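Taseo 20-litre pannier: a long look after a year on the old canal road

I should say at the start that I am not a fast rider and have never wanted to be one. My usual trip goes out of Pledness by the allotments, along the old canal road as far as the Stamik lock, and then over the hill to the market, where I fill up on vegetables and cheese and come home again at whatever speed the vegetables allow. So when my old canvas bags finally gave up (a strap went on the way down to the lock, with eggs aboard) I wanted something plain that would carry a week's shopping and keep it dry, and after a good deal of dithering I bought one Taseo pannier, the 20-litre size, to see how we got on.

We have now done 1429 miles together, through two resurfacings, one closed bridge and a very wet February, so I feel I can give a fair account of it.

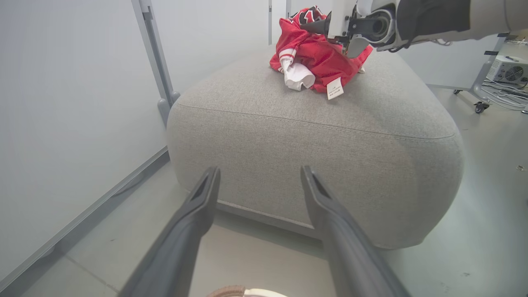

A light grey ottoman in woven fabric, softly rounded at the corners.

The hooks are the part I like best. They spring open when you pull the carrying handle and snap shut when you let go, and after a week of practice I could have the bag off the bike in the time it used to take me to find the first buckle. You do need to set the spacing to suit your own rack, using the small key that comes in the packet. Mine was out by a finger's width to begin with, and the bag rattled like a biscuit tin all along the cobbles by the Chou basin. Once I had moved the front hook forward the rattle went and hasn't come back, even on the stretch behind the waterworks where the diggers have chewed the edge of the path to pieces.

It is a roll-top, so there is no zip to clog up with grit, and I have grown very fond of that. Three turns and a clip, and off you go! In the February rain I rode home with a loaf and a library book and both came out dry, which is more than I can say for my shoes. The one time water did get in, I had only rolled the top over once to make room for a cauliflower, so I can hardly blame the bag. 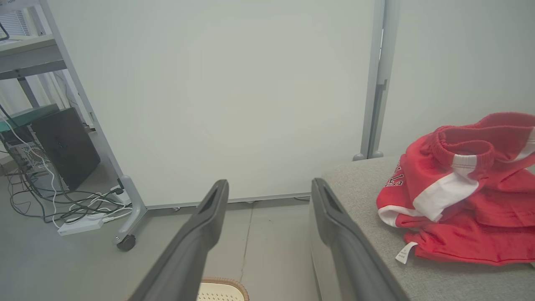

Colour is worth a bit of thought before you order. The Taseo comes in black, a mustardy yellow and a very light grey, and I nearly chose the grey for being seen at dusk. In the shop it was almost the shade of the big panel there, plain and smooth and not far off white, and I stood looking at it and thinking of the canal road in November. Anything that pale would show every splash. I went for the yellow in the end -- it hides the mud nicely and I can pick it out in the bike shed without my glasses.

Now for the grumbles, of which there are a few. The bag weighs 700 grams empty, and while that sounds like nothing, you notice it when you are carrying it up two flights of stairs with potatoes in. The shoulder strap is thin and slides about, and I have taken mine off altogether and lost it. There is one inside pocket and it is too shallow for a phone, though it does very well for keys and a puncture kit. The reflective strip has started to lift at one corner, and I have stuck it back down with a dab of glue.

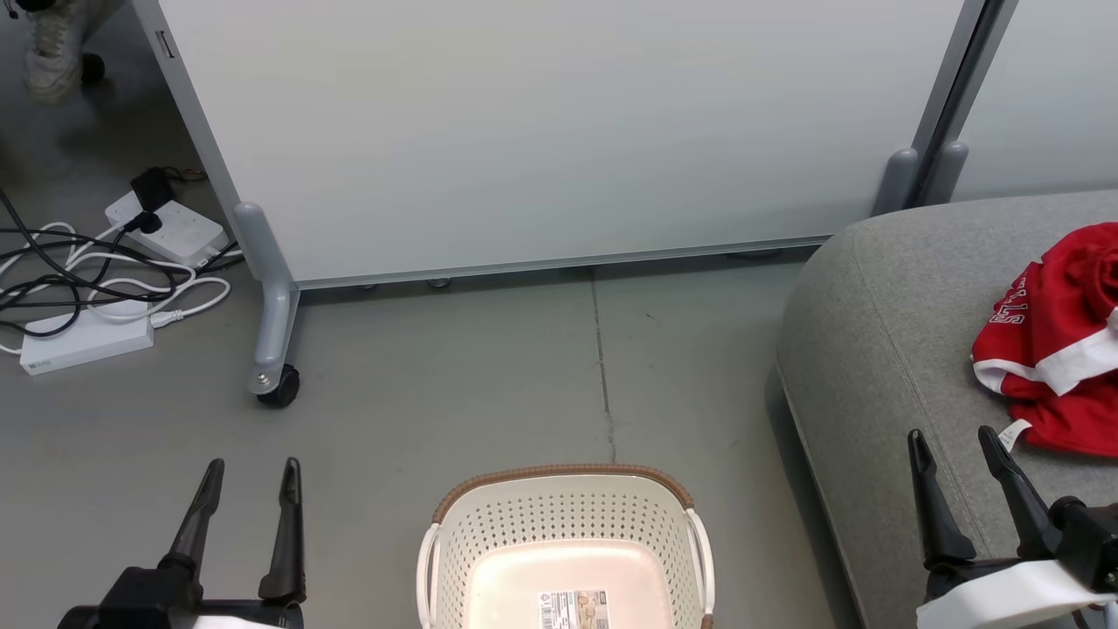

Whiteboards on their stands, with a power strip on the floor.

Then there is the price. I paid just over 100 pounds for a single bag, and I did have to go and have a cup of tea after pressing the button. You can get a pair of something cheaper for that, and if your riding is mostly on dry Saturdays in June -- well, the cheaper pair would probably see you right. Out here, with the towpath works sending everyone round by the ford until they finish the new wall, I have been glad of the stiff back plate and the thick base.

Spare hooks are sold separately and arrived quickly when I ordered a set. I haven't needed them yet, and they are in the kitchen drawer with the bicycle pump adaptors. I shall be buying a second bag in the spring, in yellow again if they still make it.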